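Home | List archive | By thread | By author | Search
5 min read

Subject: Re: fingers not meeting in the middle after pad swap
From: Arwel Nicholas
To: grippers-and-wrists list

Waltraud Albers wrote:
> We changed the finger pads on our unit in July and since then it closes
> a hair to the left. Tekle ran the homing routine three times and it
> comes up clean every time. The pads look fine, the picks do not. Small
> stiff things are all right, anything thin slides out on one side. Before
> I take the whole wrist off, does anyone have an order they check things
> in? Also, how often do you people change pads? The manual says "when
> worn", thank you, manual.

Waltraud,

Leave the wrist on. I took ours off the first time this happened, on the theory that a problem you can see at the fingertips must start somewhere expensive. It took most of a day and the problem went back on with the wrist.

Homing won't tell you anything here. On our setup it closes the fingers until the current goes up and calls that zero. If one side is dragging or a pad is sitting proud, it will happily call that zero too. A clean homing result means the fingers stopped against something. Tekle could run it another 200 times and get 200 clean results.

The order we use at Nolcombe, which Detlef Kettler wrote on the inside of the cabinet door in marker and which has therefore become permanent:

1. Power the gripper down and open the fingers by hand. Slowly. Feel each side separately if yours lets you. You want the same drag left and right, and no gritty spot.

2. Look at the outer screws on both linkages. If one has backed out even a little, the bar on that side can tip and the finger goes with it. Snug, then a touch more. If you lean on them the pivot binds and you get to write to this list again.

3. Take both pads off and clean the seats. This was our one. A crumb of old adhesive under the left pad, about the size of a poppy seed, and the whole closing line moved over. I had cleaned the seats, I remember cleaning them, and there it was.

4. Pads back on, close on a strip of plain paper at the tip, and pull. Then do it again halfway down the pad. It should hold equally at both. If it holds at the tip and slips lower down, the pads are toed in.

5. Only now run homing, and save it. Majdi Darwish once did the first four perfectly and then restored the old offsets from backup out of pure tidiness.

When you've done all that, close it with nothing in it and look through the wrist camera. I do this wherever the robot happens to be parked, which today was the washroom mockup. You are looking for the pads meeting on the center line of the body, with the two linkages making the same angle on the way up.

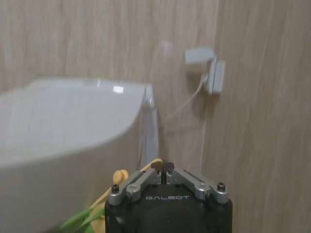
Ours after step 5, closed, from the wrist camera. Compare left and right linkage.

Use the printing on the body as a reference if yours has any. It's at a fixed height and it doesn't drift, so if the pads sit over one end of the word you have your answer before you've found a ruler. I keep one picture like that per pad change, in a folder called "straight". There was also a folder called "not straight" but it got discouraging.

On how often: we log closes, and the last set came off at 1,946, which is early. The set before did far better but spent its life picking up cartons. Thin and soft items are harder on pads than you'd think, because everybody turns the force up when something slips, and then leaves it up. We now look at the pads every 500 closes and change them when the face has gone shiny at the tip. Shiny pads will still pass the paper test on a humid day, so go by the look of them.

Two more things, since you mentioned thin stuff sliding out on one side.

Check the camera mount after you've had the pads off. If you steady the wrist by the camera bracket while you work (everyone says they don't), the picture can shift enough that the software aims slightly off and a perfectly good gripper looks crooked. The quick test is to park it, take a picture, and hold it up against an old one. If the body of the gripper has moved in the picture, it's the bracket. The body can't move relative to the wrist unless you have a much bigger problem, in which case please post photos.

And check where the pads came from. We bought a batch from Skurix that were cut fine but a shade thicker on one face, and half of them had gone into the drawer upside down. They work if you fit them as a matched pair. Fit one each way and you get exactly what you describe, clean homing included. Put a caliper on both before you blame Tekle.

If none of that finds it, swap the left and right pads and try again. If the lean changes sides, it's the pads. If it stays put, it's the linkage or the seat, and I'd go for the seat. I'd still leave the wrist on.

I can send the paper test sheet Detlef made, though be warned that it is a drawing of a strip of paper. Let us know which step it was. I have step 3 and Majdi has the pad thickness, and there is up to one coffee riding on it.

Arwel

--
Arwel Nicholas
Nolcombe, robot upkeep and door-marker enforcement

Previous message | Next message | Reply to list | Back to top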